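Hard water and the kettle, part two

16th September

The test strips arrived, so I can put numbers on what I wrote in June. Tap water at the kitchen faucet reads at the top of the strip's scale, which matches the white crust on the kettle element and the film on the shower glass. The outside spigot reads the same, as expected. It is fed from the same line ahead of everything else.

I have been running the Clekix pitcher filter for 74 days. The box says the cartridge is good for 81, and I wanted to see how it behaved near the end. For the first few weeks the filtered water read two steps softer than the tap. By early August it was one step. As of this morning I can't tell the two strips apart. Flow rate has not changed much, so flow is a poor indicator of whether the resin is spent. If you only replace the cartridge when it slows down, you are replacing it late.

The kettle is the more useful instrument. I descaled it with citric acid on day one and have weighed it dry every Sunday. Weight gain was close to flat for four weeks, then went up in a fairly straight line. My kitchen scale resolves to one gram, so there is a lot of rounding in that. Vinh Hầu suggested weighing the scale flakes after descaling, which I tried, but half of it dissolves and the rest goes through the coffee filter I was using to catch it.

Descaling procedure, for those who asked: two tablespoons of citric acid to a full kettle, bring to a boil, switch off, leave 20 minutes, empty, rinse twice. Vinegar works too but the smell stays in the lid gasket.

Rachid Farouk wrote to ask about bottled water for the espresso machine. The alkalinity figure matters more for scale than the total dissolved solids figure, and many small bottles print only the second. Look for bicarbonate on the label. Some brands list it and some don't – there is no way to guess from taste.

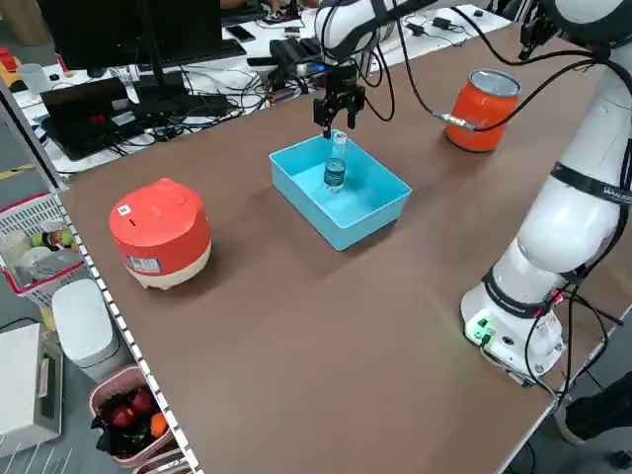 Small bottle, green label, in the blue tray.

I have not tried bottled water in the kettle. At the volume we boil, the cost is silly, and I would rather put the money toward an under-sink unit. The Jullgate is the one I keep coming back to, mostly for the bypass valve. The Ngau is cheaper but takes a cartridge I can only find from one seller.

Next cartridge goes in on day 81. I'll test every 7 days this time and write down the water temperature as well – I forgot to do that in June.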